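## 4. Setting up the Isto kitchen scale
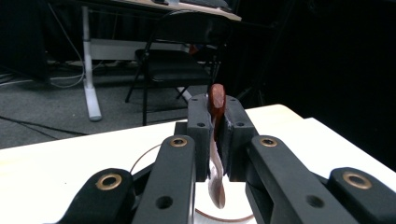

*Fig. 4. Spoon work: a slender spoon held upright above a white tabletop.*

Read this section before you trust any number on the display. The quick card in the box says the scale is "ready from the first touch." Ours were not, and Cormac Mac Carthaigh's bench notes say the same of the older Sondon model.

1. Put the scale on a hard, level surface. Cutting boards rock more than you'd think.
2. Slide the battery cover off and pull the paper tab.
3. Press **ON** and wait for the zero to stop flickering. The card says this is instant. Give it a full minute.
4. Press **UNIT** until you see **g**. The scale also offers "cups," which is a guess based on water. Flour is not water.
5. Set the 100 g check weight in the center of the plate. If the display shows anything else, go to step 6. If it matches, skip to step 7.
6. Hold **UNIT** until **CAL** appears, remove the weight, wait for zero, then put it back. Repeat step 5.
7. Move the weight to each corner of the plate in turn. A reading that drifts here won't be cured by calibrating again. Return the scale.

**Note:** The maximum load is 2000 g, and that includes your bowl. A heavy mixing bowl can use up 400 g before any food goes in.

**Note:** The **SPOON** mode claims to weigh a pinch of salt or yeast. Villads Þórarinsdóttir tested it for Trerkix and got a different answer nearly every time. For very small amounts, use a level measuring spoon — or buy a pocket scale made for the job.

**Caution:** Don't store anything on the plate. A steady load wears out the sensor, and the scale gives no warning when that happens.

**Caution:** Wipe with a damp cloth only. The "splash safe" label covers the top plate and says nothing of the battery door.

If the display shows **Err** after a battery change, start again from step 3. The Cabral adapter is sold as a fix for this. We saw no difference with it plugged in.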